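Gumden picking software, progress report to Westa, period ending November

Short one this time, we are mid test block and the bench is booked till 6 pm most days. Full logs on the shared drive under Brodari.

Where we are. The new grasp planner is in and running on the bench cell. Old one scored every candidate on depth alone, new one also checks the wrist and hose against the bin wall before it commits. Planning time is down to 70 ms per pick, fine for us. Controller side unchanged except the approach speed is now a config value and not buried in the code (should have been done in spring).

Perception. Segmentation retrained on 900 labeled bin views. Rounded, shiny items are better. Soft toys still get split in two when an ear or a leg sticks out, so the planner sees two small objects and goes for the wrong one. Working on a merge step, first version is too greedy and glues neighbors together.
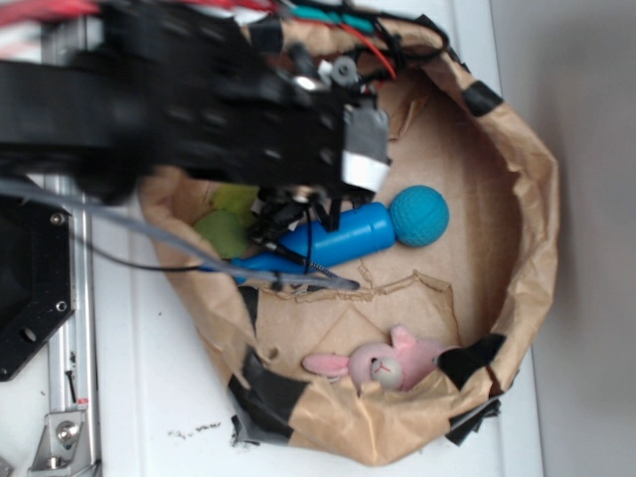

Calibration drift is the other headache. Hand-eye offset wanders by up to 5 mm over a long session and we only catch it when picks start landing off center. Naidu (our monitoring tool) now logs the offset after every pick and raises a flag, but does not correct anything yet. Auto re-calibration is next on the list — needs a marker somewhere the arm can see it without a detour.

Tooling. Replay works. You can load any logged pick, swap the planner version and see what it would of chosen. Saved us a lot of bench time already. Viewer is slow on long runs, known issue. Log format frozen as of this month so please don't build on the old one.

Not done:
Collision model for cables, still a fat capsule around the wrist, too cautious near the rim
Retry logic after a missed grasp, currently just re-images and tries the same spot agian
Documentation, half written

Budget is on track. One ask — we would like to move the unspent travel money to labeling, the merge step needs more soft-item views than we planned for. Please confirm before December if you can, the labeling queue fills up.

Next report will have the planner comparison, old vs new on the same bins.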